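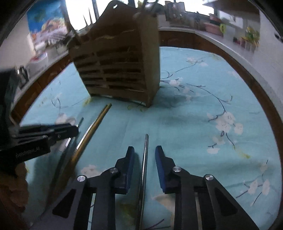 What was the purpose of the visit to the Toltus open day at Jindside?

The visit was made to learn how hand skills are recorded for use in training robot arms, and to judge whether the method could serve the adult technical program at Clelthorpe.

Report of the visit
Clelthorpe Technical Institute, Department of Applied Machinery

1. Background

Toltus opened its Jindside premises to teaching institutions and local employers on 22nd May. The Department received its invitation in December and accepted on the understanding that staff would be allowed into the working areas as well as the exhibition hall. This condition was met in full. Instructors from the machinery and electrical sections attended, together with students in the final year of the evening course.

The premises are known locally as the Sabbagh building, after the furniture works for which it was put up in 1948. The brick front and the loading dock have been kept. Inside, the former assembly floor has been divided into a hall for finished robot cells, a repair shop, and a set of furnished rooms in which household tasks are demonstrated and recorded. Visitors entered by the dock and were given badges and safety glasses. Glasses were required in the hall and the repair shop only.

2. The exhibition hall

The hall held three cells in operation. The first packed boxed goods onto pallets. The second sorted small metal parts by length, and the third loaded and unloaded a lathe. All were fenced, with light curtains at the openings, and staff stopped each cell several times so that visitors could see the arm come to rest and be restarted from the panel.

The lathe cell was of most direct value to our students. It uses an older controller of a type still found in shops in this region, and the Toltus staff spoke frankly of the difficulty of obtaining spare parts for it. One instructor asked to see the wiring cabinet and was shown it. The labeling was clear and the drawings in the door pocket matched the cabinet, a matter on which our evening students have heard a good deal.

The sorting cell was less convincing. It stopped twice while our party was present, on both occasions at the feeder, and had to be cleared by hand. Staff said that the feeder had been installed shortly before the event. The Department records this without criticism, as the delay gave students a useful view of how a fault is reported and cleared.

3. The furnished rooms

The greater part of our time was spent in the furnished rooms. These are fitted out as ordinary domestic interiors, with counters, cabinets, and tables, and the objects in them are ordinary too. The work consists of carrying out small tasks with hand-held grippers. The operator holds the tool and works its jaws, and a camera on the tool records each movement from close range. No robot arm is needed at this stage. The recordings are later used in training, and the arm that eventually performs the task carries jaws of a similar pattern.

The task at the dining table was the handling of chopsticks, both metal and wooden, on a flowered cloth beside a slatted wooden holder. Two grippers were in use. Chopsticks had been chosen as a hard case. They are thin, they roll, and the polished metal ones throw back light in long streaks that can mislead a camera. A wooden stick and a metal one lying side by side present a further problem, in that the jaws must close on one without disturbing the other. The ribbed pads on the inner faces of the jaws drew several questions from our students, and staff passed a spare pair around the group for inspection.

The approach to the stick was discussed at some length. An operator new to the work tends to close the jaws early, and the stick is then pushed along the cloth. Experienced operators bring the open jaws down on either side, pause, and close slowly. The pause is kept in the recording. Staff regard it as part of the skill and do not wish it edited out, a point that bears on our own teaching of bench work, where students are often urged to be quick before they have learned to be steady.

The cloth was also a deliberate choice. A plain surface gives cleaner recordings, but homes are not furnished with plain surfaces, and an arm trained only on bare tables may perform badly on a printed one. Each task is therefore repeated on different cloths and in different light. We were told that 620 recordings had been accepted for the chopstick task up to the day of the visit, and that a recording is rejected if the operator's grip slips or if the stick leaves the table. Rejected recordings are kept separately and reviewed at the end of the week.

Members of our party were invited to try the grippers at a second table. The tools are lighter than they look, and the linkage moves freely, yet most of the party found the work tiring to the wrist. Those with experience of fine bench work did no better at first than those without. After a little practice they improved more quickly — an observation which the Department offers for what it is worth.

4. The repair shop

The repair shop occupies the north end of the building. Grippers are brought here when the pivots become loose or when the pads have worn smooth. Pads are replaced on a fixed schedule, after 41 hours of use, whether or not wear can be seen. Pivot screws are checked at the same time. A log card travels with each tool and is signed at every check. The cards are paper. Staff stated that a tablet system had been tried and given up, as the cards were easier to read with gloves on.

Students were permitted to strip and rebuild a gripper under supervision. The work requires hand tools only. The chief difficulty lies in setting both jaws so that they meet evenly, and a steel gauge is supplied for this purpose. The Department would be glad to have such a gauge for its own use, and Toltus has agreed to send a drawing.

5. Discussion with Toltus staff

A discussion was held in the canteen after lunch. Three matters were raised on our side.

Employment. The company takes on operators for the furnished rooms without formal qualifications and trains them over 13 days. Technicians for the repair shop are expected to hold a certificate at the level of our evening course. Openings are few at present.

Privacy. Hands and voices may be recorded in the course of the work. Operators sign a consent form, a blank copy of which was given to us and has been placed in the Department office. Sound is removed before the recordings leave the building.

Loan of equipment. Toltus is prepared to lend a pair of grippers to teaching institutions for one term, on condition that the log cards are kept up and the tools returned in working order. Insurance would fall to the borrower.

6. Points for attention

The program for the day was too full. The talk on machine safety was moved at short notice to a room that could not hold all who wished to hear it, and part of our group missed the opening. Signs between the hall and the furnished rooms were poor. Parking at Jindside was adequate, though the bus from Clelthorpe had to be met at the lower gate — the upper one being closed to large vehicles.

7. Recommendations

The Department recommends that a loan of grippers be requested for the coming term and placed with the evening course. It further recommends that the stripping and rebuilding of the gripper be added to the practical schedule as a single session, to be held in the small workshop.

It is proposed that next year's party be divided into two groups, with one beginning in the repair shop. Students should be reminded to bring closed shoes. Two were refused entry to the hall on this account and joined the party again at the furnished rooms.

Copies of the Toltus safety sheet and the pad replacement schedule may be obtained from the Department office during normal hours.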